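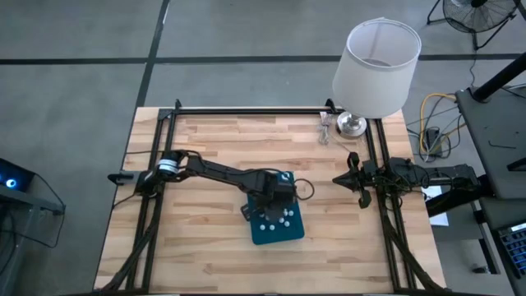

Renu Thakur wrote back first and asked whether the left arm drifts when it's holding still over the pegboard, or only once it has been moving for a while. Fair question, and one I should have answered when I opened ticket 602, so let me back up.

Hi all, and thank you for being so patient with me on this build! The left arm goes to its hover point over the pegs nicely for the first several moves, and then it starts landing short, toward its own base. The right arm, running the very same Nudau controller settings, doesn't do it. To answer Renu: holding still, it's fine. I let it sit for 30 minutes and the wrist encoder read 3,264 the whole time. It only goes off after repeated long reaches.

What I've tried so far:

Re-homed both arms (good for a little while, then the same trouble).
Snugged every bolt on the left rail. A couple took a quarter turn, no change.
Swapped the left and right power leads. The fault stayed on the left.
Slowed the long reach to half speed. It now takes some 19 moves before I notice anything, so that's better, but I wouldn't call it fixed.

I also moved on to the bin and bottle task, in case the pegs were just too fussy a target, and the left arm came up short there too.

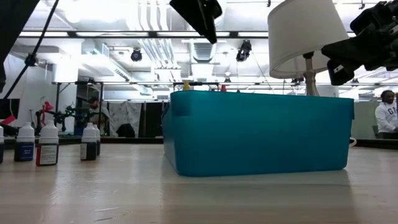
Bin and bottles on the table, shared shop at Listville.

Renu now thinks the wrist cable could be tugging at full reach, and I'm inclined to agree. I'd like to re-route it with more slack at the shoulder before I spend money on a new joint from Zoltwood. Does anybody have a spare set of Eide cable clips I could borrow? I'm happy to replace them in December.

Leaving this open for now.

Benedicta Quaye
30th October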